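Chapter 7
Chores, Errands and the Trouble with Going Outside

Ask people what they want a robot for and they rarely say welding. They say laundry, dishes, groceries, the bins on a cold morning. Factories have had useful machines for decades, bolted to the floor and fed the same part in the same position all shift. The household has had the vacuum cleaner, the lawn mower and not much else.

This chapter asks how close machines are to taking on ordinary chores, at home and on the shop floor. We start with a job that looks easier than the rest: carrying something from one place to another. An errand has no folding in it and no slippery plates. The machine has to know where it is, decide which way to go, and get there without hitting anyone.

Getting about is often described as the solved part of the problem. In a warehouse that is fair. The floor is level, the lights stay on, and the walls and racks give the machine something close by to measure itself against. An open square takes most of that away. The nearest wall may be too far off for a short-range sensor to pick up. The ground looks much the same in every direction. The light changes with the cloud, and a camera that copes well under a grey sky can lose detail when it faces the sun.

Figure 7.1 Crossing open paving, three views from a wheeled robot

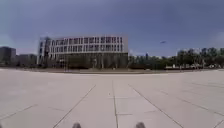
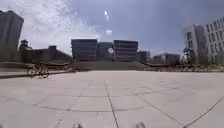
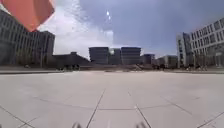

All three views have pale slabs in front and buildings at the far side.

Adi Sitompul disagrees with the usual ranking and would put errands behind shelf stacking on any list of jobs nearly done. A shelf can be rebuilt to suit the machine, Sitompul argues, and a city can't. If the robot has to share the ground with everyone else, then the hard part of the chore is everyone else.

We think there is something in this, though it depends on what counts as done. Take the Renodbridge trial, which we return to in section 7.4. A delivery robot made 510 trips between a parts store and a workshop, and on 21 of them a person had to step in. To an engineer that is a decent result. The workshop foreman saw it differently: he had to keep someone free to walk out and fetch the thing, and that person could have carried the parts.

The same question comes up indoors. The Isamell arm in section 7.2 can load a dishwasher in 30 minutes, provided the plates are scraped first and stood where it can reach them. Whether it has done the dishes or half of them is a matter of who you ask.

Before you read on, write down 15 chores from your own week. Beside each one, note whether the work is mostly moving, mostly handling or mostly deciding. Keep the list. You will need it for the exercise at the end of section 7.3, where we sort the chores again using the Brimard scale.

7.1 What counts as a chore

A chore, as we use the word here, is a job that has to be done again soon after it is finished.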